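Notes to self, talk version 3. Slides are nearly all plots, so talk to the room and leave the laser pointer in the bag. Timings in brackets are hopes.

# The planner, the thread and the other planner

28 September 2023, Gillevthorpe, second slot after coffee

## Opening (2 min)

Say good morning. Say which team: planning and perception, the Pleven office. We write the software that decides where a suturing instrument goes next. We don't build the arms. If anyone asks about cable tension, point at the hardware people, who are at the back near the biscuits.

Then the claim, straight away, before they open their laptops: most of our failures look like motion failures and are filed as motion failures, and most of them belong to perception. I held the opposite view in January and have slides from January to prove it. Do not show those slides.

## What the stack does (4 min)

Slide 3, the block diagram. Keep it quick, they have all seen a block diagram.

- Sesinska is the task planner. It holds the list of steps: grasp needle, orient, drive, pull through, tie.
- Under it sits the trajectory layer, which is dull and works.
- Beside both is the thread tracker. It takes the wrist camera and fits a curve to whatever it believes is suture.

PAUSE. Stress the word "believes". The tracker gives the planner a curve and a confidence, and for a long time the planner read the curve and threw the confidence away. I wrote that line. It had a comment above it saying "TODO use this".

## Why thread is horrible (5 min)

Needles are kind to us. A needle is stiff, it keeps its shape, and if you can see half of it you can guess the other half. Thread has no such manners. It loops, it leaves the picture, it comes back in somewhere else, and a shadow of thread is a very good likeness of thread.

Go to slide 6 and give them a moment to look before speaking.

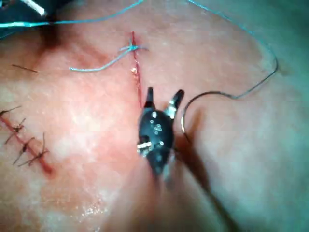
*Slide 6. Wrist view: closed incision on the left, the current one near the top, curved needle to the right of the gripper.*

Ask the room which pieces of thread the planner should care about. Let them argue. Somebody will say "the blue one", and then you can ask them which blue one, as there's a tail trailing left from the knot and another length running across the top.

Points to get in, any order:

- The thread on the needle is dark where it leaves and blue further up. Our first tracker split on colour. It would have called that two threads and been very sure of itself.
- The stray dark scrap in the upper left is attached to nothing. The tracker must be allowed to say "thread, and none of my business".
- Finished stitches have tails too. They're short and stiff, so length does most of the sorting.
- Needle shadow and thread shadow lie right beside the real things. Depth helps. Depth also has opinions of its own about shiny patches.

If short of time, cut the shiny patches. Don't cut the scrap, people like the scrap.

## What we changed (6 min)

Slide 8. Three changes, in order of how much sulking they caused.

First, the planner now reads the confidence. Below a threshold of 82 per cent it won't start a pull. It holds still and asks for another view. The demo team complained that this looks like a crash, so there is now a small message on the console saying "looking".

Second, the tracker keeps several guesses alive at once and lets the next few camera images kill them off. We cap it at 13. Why 13? It was the largest number that still met the cycle time on the old workstation, and I would like to be able to give you a nobler reason.

Third, replay. We re-run the whole stack over 4,000 labelled clips every night, and any change that makes the planner braver without making the tracker better is rejected by the build. That has rejected me more than anyone.

## The plot (3 min)

Slide 10. Horizontal axis is tracker confidence, vertical is tail error after the pull. WAIT for someone to spot the lump at 70 per cent. Those are mostly crossings, where one thread passes over another and the curve fit takes the wrong exit. Abdel Rahman (the project, named after the street the lab is on, do explain this) is our attempt at crossings. It's slow. It is also right more often, and I'd like to finish the ablation before saying how much more often.

## Likely questions

Can it learn this end to end? Possibly. Offer to swap clips.

Is the code open? The replay tool is. The planner isn't yet, mainly on account of the comments.

What happens when the needle leaves view? It stops and looks. See "crash", earlier.

Leave slide 11 up during questions, it has the repository address. Hand the clicker back this time.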